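# Danerlow Bench Tasks: Data Card

Maintained by the Gredine Manipulation Program. Contact: Szu-yu Siu. Last revised Wed 13 March.

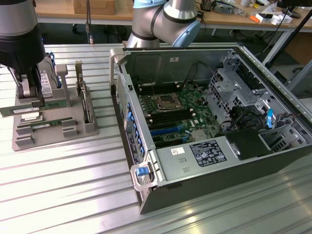 *Memory module task, computer service station. One arm holds a module at the parts holder; the second arm stands behind the case.*

## Summary

Danerlow is a collection of recorded two-arm trials on small service jobs that people still do by hand in most repair shops. It was assembled to answer a narrow question: which of these jobs can a robot now complete, start to finish, without a person stepping in? The release contains 1,350 trials. Of these, 1,000 are intended for training and the remainder are held out for evaluation.

The program takes no position on when such work should be automated. Users are asked to report results by task, as a single average hides large differences between easy and difficult steps.

## Tasks

| Task | Start state | Counted as complete when |
|---|---|---|
| `module_pick` | Module in holder | Module is clear of the holder and held |
| `module_seat` | Module in gripper | Both latches are closed |
| `card_seat` | Card upright in holder | Card is level in its slot |
| `drive_load` | Drive upright in holder | Drive is fully inside its bay |
| `cable_route` | Cable loose in case | Cable is clear of the side panel |

All tasks use an open desktop tower placed on its side. The side panel is removed by the operator before the trial and is not part of any task.

## Results to date

The baseline policy, Kwan, was trained on the training split only and was tested on each task under the same lighting.

| Task | Completed without help (%) |
|---|---|
| `module_pick` | 68 |
| `module_seat` | 39 |

Figures for the other three tasks are withheld until the scoring rules have been checked by a second reviewer. They are expected in May.

Picking is the stronger of the two. Most failures in `module_seat` occur after the module has reached the slot. The arm presses at one end, the module tilts, and the policy either continues to press or backs away and tries again from the same angle. Trained technicians correct for this by feel. The arms in this release carry no touch sensing at the fingertips, and wrist force readings were found to be too noisy to serve as a substitute.

On the basis of these results, the program does not consider the baseline ready for unattended use in a repair shop.

## Collection

Trials were recorded by trained operators who guided the arms remotely. Each operator completed a practice period before contributing. Trials in which a part was dropped were kept and are marked `dropped` in the outcome field. Trials stopped for safety reasons were removed.

Parts holders were printed to a common design. The drawing is included in `/fixtures` and may be reproduced for research use.

## File layout

```
danerlow/
 train/
 eval/
 fixtures/
 labels/outcomes.csv
 LICENSE.md
```

Each trial folder contains video, joint positions, gripper state, and a short text instruction.

## Known limitations

- All trials were recorded at one station. Performance on other case layouts has not been measured.
- Instructions are in English only.
- Operator pace varies considerably. Users comparing completion times should normalize by operator ID.
- In early `cable_route` trials, the gripper state is logged one step late. A correction script is provided in `labels/`.

## Related collections

Household chores, including dish loading and towel folding, are covered separately in the Tasteck collection. The two share a file format, but their outcome labels are not compatible and should not be merged.

## Changes and corrections

Errors in labels should be reported to the contact named above with the trial ID and the field concerned. Corrected labels are issued with the next revision, and earlier versions remain available on request.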